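Section 3: Setting Cruise Control on Long, Straight Roads
2 min read

The Plustano's cruise control was made for roads like the one out past Wandthorpe, where steering is mostly a formality.
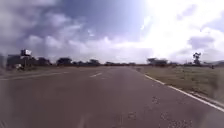

1. Bring the car up to speed yourself. The system wakes at 19 mph and ignores you below that.
2. Press SET once. Pressing it harder does nothing, however satisfying.
3. Tap + or – to adjust. Each tap is worth one mile per hour.
4. To cancel, touch the brake. RES returns you to your last speed, with some enthusiasm.

Note: If the display reads 55 and the sign reads less, the sign wins.

CAUTION: Cruise control holds your speed. It does not read edge lines, follow curves or notice deer. Keep both hands on the wheel and look at the road, dull as it may be.

CAUTION: Do not use on wet or icy pavement, or when sleepy – a straight road is very good at making you sleepy. Stop and walk around the car.

For lane alerts (Sevia trim only), see Section 4.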